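Kaewkla cell - safety and faults meeting, January 2023

Present: Wanpen Ratanaporn (chair, and taking these notes as well, so please forgive the gaps), Evaristo Grasso, the day shift, and two people from Cliton on the phone.

Wanpen thanked everyone for coming in at such short notice, and thanked the day shift in particular for writing things down while they were still fresh.

1. The dropped pipe
Evaristo went over the stop on the pipe-joining job. The left arm let go of an elbow before the right arm had a proper hold of it, and the elbow went over the edge of the table and landed by the operator's foot. No one was hurt, we are very glad to say. The log shows 1,697 cycles since the last grip check, when the Skivness work sheet asks for one every thousand, so we were well over and should have caught it. There was a long and good-natured talk about whose job the check is. Agreed that it belongs to whoever opens the cell in the morning.

2. The cause, as far as we know it
Cliton think the "part held" signal came through early - by 33 milliseconds in the worst case they found. Evaristo is not fully convinced and would like to look at worn finger tips too, which seemed fair to all of us. Both will be looked into, and the arms stay at slow speed until we hear back.

3. Guarding
The low screen along the front of the table is too short. Stindik have offered a taller one and can deliver in 8 days. Wanpen to order it today. Until it is fitted, please stay behind the yellow line while the arms are moving, even if you only want a quick look (we all do it).

4. Any other business
Evaristo asked for the spare elbows to be kept in one bin, with the dropped one tagged and put aside for Cliton. 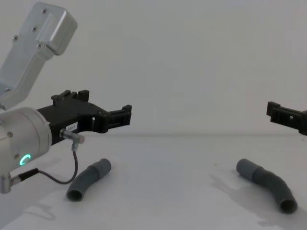

He would also like the bin moved closer to the door, and Wanpen said she would find a spot for it before the next meeting.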